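Open Day at Kollár: Your Questions

When is it?
March 10, 2019, at the Kollár workshop in Ploseck. Doors open at 3 and we start sweeping around your feet at 6.

Do I need a ticket?
No. February's evening was ticketed and we spent most of it looking for the list.

What will I see?
The Rirkico arm doing its sorting routine, plus the hand-held grippers we use to show it what we want. The arm is slower than you expect. Bring patience, or a sandwich.

Can I try a gripper myself?
Yes, and please do. You squeeze, the two fingers close, and you find out how much your own hand has been doing for you all these years. Bottles and cans are a good place to start.
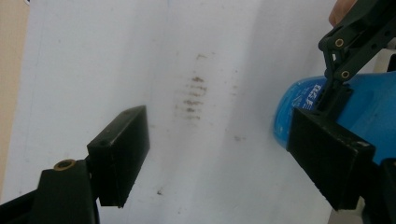
Turns last 5 minutes each. Children get the same 5 minutes as everyone else, and usually better results.

Will I break it?
Unlikely. The pads get scuffed and we replace them when they stop holding things. If you do manage it, tell us how – we like to write that down.

Is the Civen line running?
Not on a Sunday. You can walk past it and look at the counter, which stopped at 3,031 and has stayed there through two repairs.

Is there parking?
There is a lot behind the building. It fills up early, mostly with our cars.

Will a robot take my job?
Watch it fold a towel first, then ask us again.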